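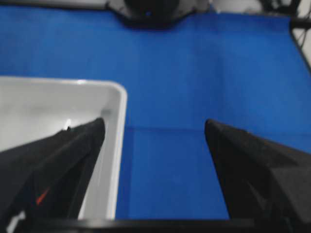
Ticket 3055, Etikettendrucker im Lager Turolau druckt seit dem Update leer. Vorschub läuft, Papier kommt raus, nichts drauf. Treiber ist Fekix, Version 48, vorher lief alles. Testseite vom Gerät selbst ist ok, also Druckkopf vermutlich nicht schuld. Leere Etiketten bitte nicht wegwerfen, die sammel ich, kommen in eine weiße Kunststoffschale mit erhöhtem Rand wie die links auf der blauen Fläche. Brauche die für den Vergleich mit der alten Rolle. Fehlercode im Log: 1021, sonst nix.

Neustart Spooler – keine Änderung. Anderes Kabel – auch nicht. Port umgestellt, danach kam ein halbes Etikett, Barcode abgeschnitten, dann wieder leer. Firouzeh hat nebenan am gleichen Modell getestet, dort geht es, allerdings noch mit altem Treiber. Rollback bei mir bricht bei 65 Prozent ab, Rechte fehlen. Bitte Adminzugang freischalten, Versand steht sonst ab 14 Uhr.

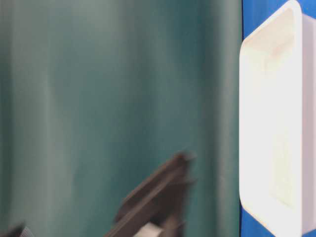

Eintrag von: Junpei Imai, Support Cidel
Status: in Bearbeitung

Rechte sind gesetzt, bitte Rollback nochmal anstoßen. Vorher Druckerwarteschlange komplett leeren, auch die hängenden Aufträge von Simin. Im neuen Treiber steht der Medientyp auf Thermodirekt, ihr druckt aber mit Farbband. Würde die leeren Etiketten erklähren. Falls Rollback wieder abbricht: Medientyp von Hand auf Transfer stellen und Testdruck machen, Ergebnis hier rein. Ticket bleibt offen bis Rückmeldung.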